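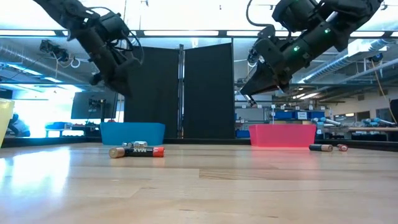

4 min read

Renting a pair of arms by the month

Fudbridge started out repairing kitchen scales, and the woman who runs it still has a drawer of springs to prove it. These days her small company rents out two-arm sorting benches to recycling depots and repair shops, and the bench she likes to show visitors is the one for household batteries. It has a wooden top, colored plastic bins and two black arms that come down from overhead, and she talks about it the way other people talk about a good stove.

"I wanted it to feel like a table," she told me, pulling over a stool. "People walk up to a table and they already know what to do. You put your things down on it."

We talked for most of a morning, with a break for coffee and a longer one for a phone call from Dundau, the depot that took the first rental last May. They had asked for one thing only, a bench that could take the batteries people drop off in grocery bags, big ones and little ones together, and put them in the right bins. She said yes before she had worked out the price.

"That was a bad week," she said, laughing. "Big batteries roll, you know? And the little ones hide behind the big ones, so we spent ages on that - just cylinders lying next to each other."

The fingers took the longest. The ones on the bench now are wedge-shaped and come down to narrow tips, and she went through 16 versions before she was happy with them. Early pairs were wide and soft, lovely with a fat cell and hopeless with a thin one. A shop called Barnunitz cut the later sets for her, and she still sends them a fruit basket every winter (they have asked for cheese).

I asked what a customer gets for the money. The basic rental is $1000 a month, with the arms, the bins, setup and a day of training, and a spare set of fingers goes in the box. The software is licensed from Valdebenito, and she was frank about its limits. It wants good, even light. It's slow with a heaped pile, so somebody has to spread the batteries out first, and anything leaking or swollen should be taken out by hand before it gets near the bench.

"I tell them that on the first call," she said. "If you've got 53 buckets in the back and you want them gone by tonight, hire two people and buy them lunch. If you get a bucket every day, forever, then we should talk."

The bin colors are up to the customer. Blue and pink were her own choice for the demo bench, and she has grown fond of the pink.

She is working on a shorter bench for shops with less floor to spare, and hopes to have it ready in May. Dundau has already asked for one.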